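Cukerham Natural History Trust
Press release
10/12/2022

River survey records return of freshwater mussels to the Olance

The Cukerham Natural History Trust has today published the results of its survey of freshwater mussels in the River Olance and its main side stream, the Alar Brook. The survey found living mussels at 27 of the 92 sites visited, including 13 sites where the animals had not been recorded before.

In total, 906 living mussels were counted. Most were swan mussels and duck mussels, two species that live partly buried in the soft beds of slow rivers, lakes and canals. Each animal was measured at the water's edge and put back in the place where it had been found.

Freshwater mussels feed by drawing water in through one opening, holding back tiny plants and other fine particles, and passing the water out through another. Where they live in large numbers they can make the water clearer, which allows more light to reach plants on the river bed. Their empty shells also give shelter to insect larvae and small fish.

The largest group was found below Stockdale weir, where the river widens and the current slows. Mussels of several sizes were present there, a sign that the animals have bred over a number of years. At the sites further upstream, only large and older mussels were found. The Trust intends to look more closely at these upper sites before it draws any conclusion about their future.

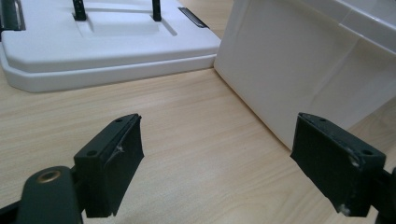
How do young mussels reach new parts of a river?

They travel on fish. The larvae of swan mussels and duck mussels are released into the water, where they must attach themselves to the fins, skin or gills of a passing fish. They remain there for a period of weeks, and then drop off and settle on the river bed. A river with few fish, or one in which fish cannot move freely, is therefore unlikely to gain new mussel beds.

The survey report notes that the 13 new sites all lie downstream of Stockdale weir, in a stretch where roach and perch are common. It makes no claim that the weir alone explains the pattern - the bed above it is stonier, and less suited to burrowing animals.

The report makes the following recommendations:

Dredging in the lower Olance should be avoided wherever possible. If work is necessary, the bed should be checked for mussels beforehand.

Cattle drinking places on the Alar Brook should be fenced at the sides, so that animals can still reach the water without trampling long stretches of the bank.

The sites below Stockdale weir should be surveyed again using the same method, with the work to take place in October, when water levels permit.

Copies of the report have been sent to landowners along both rivers and to the angling clubs that gave access to their banks. The Trust is grateful to them for their help. A shorter version, with a guide to telling the two common species apart, is available free of charge from the Trust's office in Cukerham.

Members of the public who find empty mussel shells are invited to report them, giving the place and, if possible, the length of the shell. Living mussels should be left where they are. Anyone who picks one up by mistake is asked to return it gently to the same spot.

Notes to editors

The survey covered the River Olance from its upper reaches to the town bridge at Cukerham, and the whole of the Alar Brook. Sites were searched by hand and with glass-bottomed viewing buckets. Deep water was not searched, so the figures should be read as a record of what was found and do not give the full size of the population.

The Cukerham Natural History Trust keeps wildlife records for the Olance valley and publishes them for use by schools, planners and researchers.

Press enquiries should be addressed to the Records Office, Cukerham Natural History Trust.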